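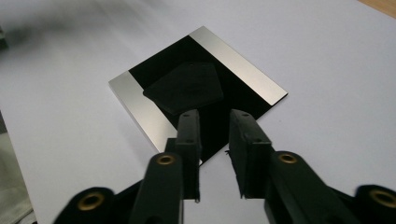 Rapport d'avancement intermédiaire
Projet Lomow : pince à main pour la saisie de pièces minces
Atelier partagé Caron
À l'attention de Mme Lucie McIntyre, responsable du suivi des projets, Fonds Stullell
Rédacteur : Tamer Srour, porteur du projet
30 juillet 2019

Objet du rapport

Le présent document rend compte de l'état du projet Lomow à mi-parcours de la convention de soutien conclue avec le Fonds Stullell. Il couvre les travaux menés depuis le versement de la première tranche, en février, et précise les points sur lesquels le porteur du projet sollicite une décision du Fonds. Les annexes comptables sont transmises séparément, selon la procédure habituelle.

Rappel du périmètre

Le projet porte sur la conception, la fabrication et la documentation d'une pince à deux doigts, tenue à la main dans un premier temps, puis destinée à être montée sur le petit bras articulé de l'atelier. L'opérateur guide la pince sur une série de gestes simples ; les enregistrements servent ensuite à préparer les mouvements du bras. L'ensemble des plans doit être remis aux membres de l'atelier et aux structures partenaires du Fonds, sous une forme permettant une reproduction avec les seules machines disponibles chez Caron.

La convention retient comme cas d'usage la prise de pièces plates et souples posées sur un support rigide. Ce choix répond à une demande de plusieurs usagers de l'atelier, qui posent à la main des garnitures découpées dans de la mousse ou du feutre et souhaiteraient en confier la mise en place au bras.

Travaux réalisés

Mécanique. La deuxième version de la pince est assemblée. Le corps, les bras et les doigts sont en plastique noir mat et les articulations reçoivent des bagues de couleur laiton. La première version en était dépourvue : les axes tournaient directement dans le plastique, ce qui entraînait un jeu sensible à l'extrémité des doigts après quelques séances. Le jeu est désormais contenu, sous réserve d'un serrage vérifié avant chaque série. La forme des bras a été reprise de façon à élargir l'écartement à la base et à dégager la vue de l'opérateur sur la zone de prise.

Doigts. Les doigts sont des blocs étroits percés de petits trous de fixation, de manière à pouvoir être remplacés sans démontage du reste de la pince. Trois profils ont été dessinés. Le profil droit est celui qui donne les résultats les plus réguliers et il a été retenu pour la suite des essais. Le profil à extrémité biseautée passe mieux sous les bords des pièces, mais il marque la mousse. Le troisième, plus large, a été abandonné après une seule séance ; son plan figurera néanmoins dans la documentation, avec les motifs de l'abandon.

Poste d'essai. Un poste permanent a été installé dans la petite salle de l'atelier, sur une table à plateau clair et lisse. Le support de référence est une plaque carrée à surface noire brillante, bordée sur deux côtés opposés de bandes métalliques brossées. Elle est présentée aux doigts selon plusieurs orientations, dont la position en losange, un coin tourné vers l'opérateur. Les pièces à saisir sont découpées à la main dans une matière mince et sombre ; le gabarit le plus employé a cinq côtés inégaux, ce qui permet de vérifier l'orientation de la pièce à l'arrivée.

Enregistrement des gestes. Le logiciel de capture, mis à disposition par Sanov dans le cadre de l'accord de partenariat, est en service. L'horodatage des fichiers a posé des difficultés jusqu'au changement de l'ordinateur du poste. Les séances antérieures à ce changement ont été écartées du jeu de travail ; elles sont conservées à part et ne sont pas comptabilisées ci-dessous.

Essais et résultats

La campagne principale comprend 100 prises, conduites avec le profil de doigt droit, sur la plaque de référence et avec la pièce à cinq côtés. Une prise est réputée réussie lorsque la pièce est soulevée, déplacée jusqu'au repère d'arrivée et déposée sans retournement. Sur cet ensemble, 11 prises ont été classées en échec et les autres en réussite.

L'examen des échecs fait apparaître deux causes. La plus fréquente tient au glissement de la pièce lorsque les doigts la poussent avant de la pincer ; la surface brillante du support offre peu d'adhérence et la pièce part vers la bande métallique la plus proche, contre laquelle elle se plie. La seconde tient à l'observation. Une pièce sombre sur une surface noire se distingue mal, aussi bien pour l'opérateur que pour le traitement automatique des enregistrements. Le contour n'est parfois lisible que par une légère différence de brillance, et cette différence dépend de l'éclairage de la salle.

Ce second point n'avait pas été anticipé dans le dossier initial. Le porteur du projet a fait le choix de conserver la combinaison noir sur noir dans la campagne principale, car elle correspond aux garnitures effectivement posées par les usagers. Une campagne complémentaire de 20 prises, avec une pièce de teinte claire et de même gabarit, a été menée afin de séparer ce qui relève de la mécanique de ce qui relève de la vision. Les échecs par glissement y persistent. Les erreurs de repérage du contour ont disparu. Le faible effectif de cette seconde campagne ne permet pas d'en tirer un taux.

Écarts par rapport au calendrier

Le montage de la pince sur le bras articulé devait être engagé avant l'été. Il ne l'est pas. Le retard, de huit semaines, a pour origine la reprise des articulations et l'indisponibilité prolongée de l'une des imprimantes de l'atelier, dont la tête a dû être remplacée. La platine d'adaptation est dessinée et contrôlée à blanc sur le bras, hors tension ; sa version définitive reste à fabriquer.

La documentation est en revanche en avance sur le plan de travail. Les plans du corps et des bras sont rédigés et relus. Deux membres de l'atelier étrangers au projet ont suivi la notice de montage sans assistance et leurs remarques ont été intégrées, notamment sur l'ordre de pose des bagues, qui doivent être insérées avant l'assemblage des biellettes et que la première rédaction plaçait trop tard. Le chapitre relatif aux réglages demeure à l'état de brouillon.

Emploi des fonds

Les dépenses de matière et de quincaillerie sont conformes au budget. Le poste consacré à l'outillage présente un reliquat, l'atelier Caron ayant prêté la presse à insérer dont l'achat était prévu. Le poste informatique est dépassé en raison du remplacement de l'ordinateur d'acquisition. Le solde entre ces deux lignes est légèrement positif. Aucune dépense n'a été engagée à ce jour sur la ligne relative à la diffusion.

Points soumis à décision

Il est demandé au Fonds Stullell de bien vouloir se prononcer sur les éléments suivants.

Premièrement, l'affectation du reliquat d'outillage au poste informatique, sans modification du montant total de l'aide.

Deuxièmement, l'achat d'un éclairage rasant orientable pour le poste d'essai. L'éclairage actuel, uniforme, convient à l'opérateur mais ne fait pas assez ressortir l'épaisseur des pièces. Un prêt a été sollicité auprès de Sanov et n'a pas reçu de réponse à la date du présent rapport.

Troisièmement, un report de huit semaines de la date de remise du livrable relatif au bras. Les autres échéances seraient maintenues.

Suite des travaux

La prochaine période sera consacrée au traitement du glissement. Deux solutions seront comparées sur le même protocole : un revêtement plus adhérent sur la face interne des doigts et une approche modifiée, dans laquelle les deux doigts sont amenés de part et d'autre de la pièce avant tout contact. La seconde ne demande aucune fabrication et sera évaluée en premier. La fabrication de la platine d'adaptation sera menée en parallèle, sur l'imprimante remise en service.

Une séance de travail ouverte aux usagers concernés par la pose de garnitures se tiendra à l'atelier dès que la platine sera montée. Mme McIntyre y est cordialement invitée. À défaut, une visite du poste d'essai peut être organisée à sa convenance ; il est seulement demandé d'en prévenir l'accueil de Caron, la petite salle étant réservée certains après-midi pour les cours de couture.

Les fichiers des essais, y compris les prises classées en échec, sont consultables sur demande auprès du porteur du projet.

Tamer Srour
Projet Lomow, atelier partagé Caron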